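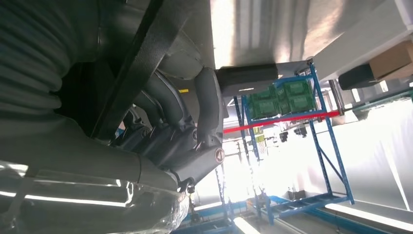
ヒデオの手入れ帖　ハンドまわり編

Susuton……とよく書き間違えられるのですが、正しくはSuston（サストン）です。そのサストン作業場の奥で、コンベヤの脇に立っているロボットが「Hideo」、ふだんはカタカナでヒデオと呼んでいます。このページは、ヒデオの定期手入れの様子を写真とメモで残しているギャラリーです。前回のベース編は思ったよりたくさんの方に見ていただいて、工具の話をもっと書いてほしいという感想まで届きました。うれしい！　なので今回は工具の話も多めです。

手入れの間隔は稼働300時間ごと。制御ソフトのTevtonが積算時間を出してくれるので、起動画面の隅の数字を見ながら、そろそろだな、とそわそわし始めます。今回の順番は、手首、蛇腹、指、配線、原点合わせ、試運転。書いているのは保全担当の私で、ときどき口をはさんでくるのが、立ち上げのときから面倒を見てくれているコル・ファン・ローン（Cor Van Loon）さんです。

始める前に

まず姿勢を作ります。Tevtonには「整備姿勢」を登録できる欄があって、ヒデオの場合は手首が胸の高さに来るところで止めています。前は腰の高さにしていたのですが、のぞき込む時間が長くなるので変えました。これが大正解で、指の付け根の裏側まで首を曲げずに見えます。もっと早くやればよかった！

止めたら主電源を落として、施錠して、鍵は自分のポケットへ。コンベヤ側も同じように落とします。コンベヤはCavalcanti（カヴァルカンティ）のもので電源系統が別になっているため、ヒデオだけ切って安心しないこと。鍵をかけたあとに起動ボタンを押して、何も起きないのを確かめるところまでが私の「止めた」です。

エアの残圧も抜きます。シューッという音が終わってもすぐには触らず、圧力計の針が下りきるのを見てから手を入れます。

道具

六角レンチは4ミリをいちばん使います。ボールポイントのついた長いものと、先を切り詰めた短いものの二種類。短いほうはコルさんが自分で切ってくれたもので、切り口がきれいに面取りしてあって、持つたびにちょっと感心します。

ほかには、トルクドライバー、柔らかい毛のブラシ、毛羽の出ないウエス、ヘッドライト、手鏡、白のペイントマーカー、細い結束バンド、切り口が平らになるニッパー。手鏡は化粧品売り場で買った安いものですが、点検用の伸びる鏡より視野が広くて、私はこちらが好きです。柄が折れて、今のは二代目になりました。

トレーは磁石つきのものと、磁石のつかない樹脂のものを並べます。外したねじは磁石のほう、センサーのコネクタやキャップ類は樹脂のほう。このふたつを取り違えると、あとで探し物が増えます。

手首を見る

手首まわりは部品が集まっているぶん、見ていて飽きない場所です。ハウジングとブラケットの合わせ目に粉がたまっていないか、ライトを横から当てて確かめます。正面から照らすと黒い部品はのっぺり見えてしまうのに、横からだと段差の影が出て、粉もねじのゆるみもすぐ目に入ります。

粉が出ていたら、拭く前に指先で少し取って白い紙の上でこすります。ざらつくか、油っぽいか、色がつくか。黒くのびるならゴムか樹脂、きらっとするなら金属。金属が出たときは掃除を中断してコルさんを呼ぶ決まりです。今回は段ボールの紙粉だけでした。ほっとする瞬間です。

フランジを留めているボルトは4本、対角に確認していきます。締め直すためではなく、規定のトルクでドライバーがカチッと鳴るかを聞くための作業なので、力はいりません。合いマークがずれていたら、古い線をアルコールで消してから引き直します。消さずに重ねて引くと、次の回にどれが本当の線かわからなくなって困ります（やりました）。

蛇腹の折り目を一段ずつ

太い蛇腹は、ヒデオの手入れの中で私がいちばん好きなところです。折り目に沿ってブラシを動かしていくと、粉がふわっと出てきて、素地の色が戻ってくる。地味なのに気持ちがいい！

見るのは曲がりの内側です。外側は伸びるだけですが、内側は畳まれてこすれ合うので、白っぽい筋が出るとしたらこちらから。指の腹で軽く押し広げて、割れがないか、谷に異物が入っていないかを追っていきます。爪を立てないこと。軍手も引っかかるので、薄手のニトリル手袋にしています。

両端の口元も忘れずに。クランプが回っていると、中のケーブルに少しずつねじれが入ります。口元にも合いマークを入れてあって、これはコルさんの案でした。「ねじは見るのに、どうして蛇腹は見ないの」と言われて、たしかに、となったのを覚えています。 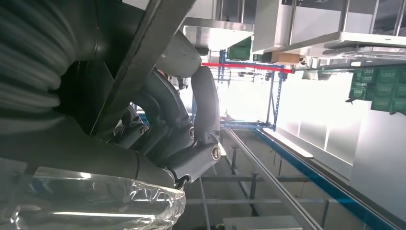 指の関節は、電源を落とした状態で手で動かして確かめます。付け根から先へ、ひとつずつ、ゆっくり。引っかかりがあるときは、指に伝わる前に音がします。作業場の換気扇を止めて、ラジオも消して、息まで止めて聞くのですが、通りかかった人にはかなり怪しく見えるようです。

動かす向きにもコツがあって、まず曲げる側、それから伸ばす側。往復で重さが違うのは普通でも、途中で急に軽くなるところがあったら要注意です。ガタの出始めはその「ふっ」と抜ける感じから始まることが多く、私は手帳に「ふっ」とそのまま書いています。コルさんは「もう少し工学的な言葉で」と言いつつ、自分の記録にも同じ字を書くようになりました。

関節のキャップと軸

関節の丸いキャップは、専用の工具で軽く当たりを見るだけにとどめます。銀色の面に傷がつくと、次に緩んだのか工具が滑ったのか見分けにくくなるので、工具の先にはテープを一枚。テープは毎回新しく貼り替えます。

面に光を当てて、縁に油がにじんでいないかも確認。にじみがあれば拭き取ってから日付と場所をメモして、次の手入れのときに同じところを見ます。拭いてすぐ判断はしません。潤滑した直後は余った分が出てくることもあるし、しばらく動かしてからのほうが本当のところが見えます。

グリースはほんの少し。綿棒の先に米粒より小さく取って、軸の脇に置いたら関節を何度か動かしてなじませます。入門のころの私はたっぷり塗るのが親切だと思っていて、そこに紙粉がびっしり貼りついて、半日かけて掃除する羽目になりました。あのときの指は本当にかわいそうだった。

パッドの当たり面

ヒデオは仕事によって手先を使い分けるので、挟むタイプの指についてもここに書いておきます。

黒いパッドは、表面の「つや」を見ます。よく物に当たるところほど、つるっと光ってくる。つやの範囲が真ん中にまとまっていればいい状態で、片側に寄っているときは指の平行がずれているか、掴みに行く位置がずれているかのどちらかです。私はまず位置を疑います。ティーチングの点をほんの少し直しただけで、次の回にはつやが真ん中へ戻っていた、ということが前にあって、あのときは思わず声が出ました！

掃除は水で固く絞ったウエスで。アルコールを使うと一瞬はきれいになるのですが、うちのパッドでは表面が固くなってしまいました。素材によって違うはずなので、ほかの機械の方はパッドの取扱書を先に見てください。

交換するときは片側だけにせず、組で換えます。古いほうは捨てずに袋に入れて、外した月を書いて棚へ。今の棚でいちばん古いのは11月の袋です。並べて見ると減り方の癖がわかって、これがまた面白いんです。

配線の遊び

結束バンドをどこで留めるかは、何度やっても悩みます。きつければ動いたときに引っ張られるし、ゆるければ何かに引っかかる。ヒデオの手首では、いちばん曲げた姿勢と、いちばんひねった姿勢の両方で余裕が残る長さにしてから、最後に留めることにしています。

確かめ方は単純で、結束バンドをゆるく仮留めした状態で、手首を低速で端から端まで動かします。このときだけは電源を入れるので、必ずふたり組。ひとりがペンダントを持ち、もうひとりは柵の外から見ます。見る係は声を出す係でもあって、「待って」の一言で止める約束です。「ちょっと」は禁止。動かすのか止めるのか、聞いたほうが迷います。

留めたあとのバンドの余りは、平らなニッパーで根元から。斜めに残ると、次に手を入れた人が手の甲を切ります。小さいことですが、切られた側は長く覚えているものです（コルさん、その節はすみませんでした）。

コネクタは抜かないで済むなら抜きません。抜き差しの回数にも寿命があるし、きちんと動いているものはそのままにしておく。どうしても抜くときは、抜く前に向きがわかるように写真を撮って、差したあとに同じ角度でもう一度撮ります。見比べると、ロックの爪が半分しかかかっていないのがすぐにわかります。

原点合わせ

ここからTevtonの出番です。整備メニューから原点確認を選ぶと、各軸が順番に基準の位置へ動いて、ずれを数字で出してくれます。画面の配色がちょっと渋くて、私はけっこう気に入っています。

ずれが許容の中なら、何もしません。ここで「せっかくだからゼロに」と合わせたくなる気持ちはとてもよくわかるのですが、合わせるたびに、それまでの傾向が読めなくなります。数字は記録だけして、前の回、その前の回と並べて見る。じわじわ同じ向きに動いている軸があれば、そこを次の重点にします。今回は手首の回転軸がわずかに同じ側へ寄っていたので、手帳に丸をつけました。次が楽しみです。

許容を超えていたときは、原点を直す前に機械のほうを疑います。ボルト、蛇腹の突っ張り、どこかに挟まったもの。数字だけ直してしまうと、原因はそのまま残ってしまいます。

試運転

空運転は低速から。通しで動かして、音と匂いと、蛇腹の揺れ方を見ます。音は録音もしておきます。スマートフォンを毎回同じ棚の同じ場所に置いて、同じ動作を録る。耳で「なんとなく違う」と思ったときに前の音と聞き比べられるので、かなり頼りになります。

速度を上げるのは、低速で気になるところがひとつもなかったときだけ。気になったら、気のせいだと思っても止めて見に行きます。前に一度、かすかなカサカサ音の正体を追いかけて、自分の名札だったことがありました。首から下げたまま柵にこすれていたんです。それでも止めてよかったと思っています。

最後にコンベヤを動かして、実際の受け渡しをします。カヴァルカンティのコンベヤは動き出しがとてもなめらかで、ヒデオの手先が追いついていくところは何度見てもいいものです。お客さんが見学に来ると、みなさんだいたいここで足を止めます。

試運転まで含めて、手先まわりの作業は約40分。最初のころは午前いっぱいかかっていたので、ずいぶん手が覚えました。ただ、時間を縮めるのは目標にしていません。早く終わった日は、そのぶん蛇腹を長く見ています。

コルさんのひとこと

このページの下書きを見せたら、こんなメモが返ってきました。

「蛇腹の話が長い。でも全部本当のことなので、削らなくていいです。ひとつだけ足すなら、工具を数えてから鍵を外すこと。私は昔、レンチを腕の上に置いたまま起動しかけたことがあります」

というわけで足します。工具をトレーに戻して、型紙のくぼみが全部埋まったのを見てから鍵を外す。型紙はスポンジを工具の形にくり抜いたもので、空きがあれば遠くからでもわかります。作るのも楽しいので、まだの方はぜひ！

いただいた質問から

手入れのあいだ、ラインはどうしているのですか、というご質問がありました。手前の工程を先に進めておいて、たまった分は箱に入れて待たせています。昼休みに重ねることも多いのですが、急いでやりたくないので、前後に余裕のある日を選んでいます。

ペイントマーカーの色は白でなくてもいいですか、という質問も。かまいません。ただ、ヒデオの手首は暗い灰色や黒の部品が多くて、白がいちばん読みやすかったです。赤も試しましたが、ヘッドライトの下だと沈んで見えました。明るい色の機械なら、青あたりがよさそうです。

ヒデオの名前の由来は、ベース編の最後に書いたので、そちらをどうぞ。

次回はコンベヤとの受け渡し位置の調整編です。カヴァルカンティ側のセンサーの掃除もそこでまとめて載せます。細いブラシを新調したので、使い心地も書きますね。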